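Matlala Soft Goods Handling Set — README

Updated 1/28/22

Welcome! Matlala is a shared set of grasping recordings for small knitted and woven items — socks, gloves, face washers, that sort of thing. It comes with the house rules we record under. The rules are the part we're most excited about, and we'd love other labs to pick them up, argue with them and send back changes.

What's in the set

2,000 grasp attempts across 21 items. Of these, 800 come from the wrist view only and the rest have a matching overhead view. Every attempt has a short text log with the operator's initials, the item code, the closing force limit and the outcome label. Failed grasps are kept. Please don't filter them out before you share a derived copy.

Recording rules, short version

There are 11 rules in the full list (see RULES.txt). These are the ones people ask about most.

Rule 2. Start from a natural pile. Drop the item from hand height and leave it how it lands. No smoothing, no tucking, no turning the cuff to a handier angle. If it lands off the work surface, drop it again and write "redrop" in the log.

Rule 3. Set the force limit before the item goes down, and don't touch it until the attempt is over. Knits snag and stretch, and a limit that was bumped up halfway through makes the whole log hard to trust.

Rule 5. Fingers get wiped and checked at the start of every session. Run a scrap of tights over each edge. If it catches, the finger comes off for dressing and the session waits.

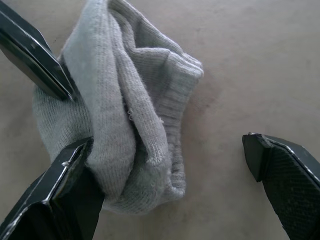
Rule 6. Log first contact for each finger separately. Contact is rarely even on a soft item, and those differences are gold for anyone working on slip or regrasping. Dwynwen Beddoe pushed hard for this one and she was right — it's now the field we get the most thank-you notes about!

Rule 8. Hands stay outside the taped line whenever the arm is powered. Pausing in software doesn't count. Use the stop button, wait for the light to change, then reach in.

Rule 9. Outcome labels are "held", "slipped", "missed" and "dragged". Label from the recording, never from memory, and have a second person label one session in every batch. Where the two disagree, keep both labels.

Known gaps

Dark items are thin on the ground. There's nothing wet in the set, and nothing with buttons or zips. Lint was left alone on purpose in the Zuvuvstead sessions but brushed off in the early Pluteck ones, so check the site column before you compare colour or texture between the two.

Item wear isn't tracked well either. We reused some socks far too long before Lovely Pangilinan started a retirement sheet, and the older logs can't be fixed now.

Using it

Research and teaching use are both fine. If you change a rule for your own recordings, please say which one and how in your own README. A set recorded under "mostly Matlala rules" is very hard to merge later on.

The loader is in /sesa. Sesa reads the logs as plain text, so you can open them in anything you like.

Contributing

Send one session first, with its logs, before you record a big batch. Lovely checks new sessions against the rules and will write back with notes. The next merge is planned for April. Gloves are especially welcome — we have so few, and they're great fun to work with.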